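Neighborhood News: Reusable dishes at the Gretow Street block supper

The Gretow Street block supper is three weeks off, and the biggest change this year is the dishes. We are done with paper plates and foam cups. After last year's supper the trash came to 66 bags, and the city charged us for a second pickup. Most of what was in those bags was plates, cups and the food stuck to them.

At the August meeting we voted to switch to washable plastic dishes for everything except the coffee. The coffee stays in paper cups for one more year while we look for mugs.

How it will work

Pick up a bowl, a plate and a cup at the check-in table when you arrive. Keep them for the evening. You can go back for seconds with the same bowl. When you are finished, scrape leftovers into the green bin next to the church steps and bring your dishes to the wash station behind the Idach bakery. Idach is letting us use its outdoor sink and hot water from 5 p.m. until 10 p.m.

Please don't put forks in the cups. Last spring, at the smaller trial supper, a lot of forks went down the drain side of the sink and had to be fished out by hand.

If you would like to bring your own dishes, do. Put your last name on the bottom with tape. Anything without a name goes into the shared set and will be hard to get back.

What we have and what we need

We now own 400 bowls and 400 cups, bought with money from the spring plant sale. Plates are the problem. We have enough for the early seating only, so people at the late seating may be handed one that has just been washed. We would rather own more plates than wash in a hurry. If you have plastic plates in the garage from a graduation or a family reunion, we will take them in any color. Drop them on Everett Abernathy's porch, 531 Gretow Street, any evening before dark. Please don't leave glass or china.

The total cost of the switch so far is $1,000, including the storage tubs and two drying racks. Last year we spent nearly that much on paper goods and the extra pickup together, so we expect to come out ahead by the second supper.

Storage

Between events the dishes will be kept in the dry half of the Han Hardware basement. Other groups on the street may borrow them at no charge. Sign the sheet on the inside of the door, return everything clean, and nest the bowls by size so the lids on the tubs close. Cups go in their own tub, upside down. Damp dishes should not go into the tubs at all. We had a mildew smell in the tablecloths two years ago and don't want it again.
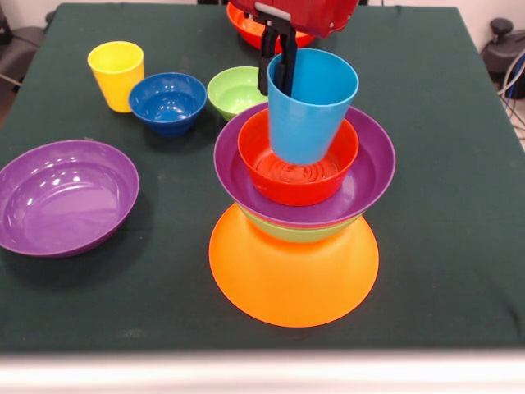
Kvido Dvořáček wrote in to say that the wash station is the weak point of the whole plan. One sink won't keep up after the late seating, he says, and at the suppers he used to help with they ran three basins in a row, one for soap, one for rinsing and one with a capful of bleach, and let everything air dry overnight. He also thinks towels should be kept away from the racks, as a wet towel makes things worse after the first few dozen bowls.

We agree about the basins and have asked the church for the loan of three. The drying racks hold less than we would like, so folding tables covered with clean sheets will be set up next to them for the overflow.

Help is still needed for the 8 p.m. wash shift and for carrying tubs back to Han Hardware the next morning. To sign up, call Guilan Xiong or put your name on the list at the bakery counter. Gloves and aprons are provided. Wear shoes you don't mind getting wet.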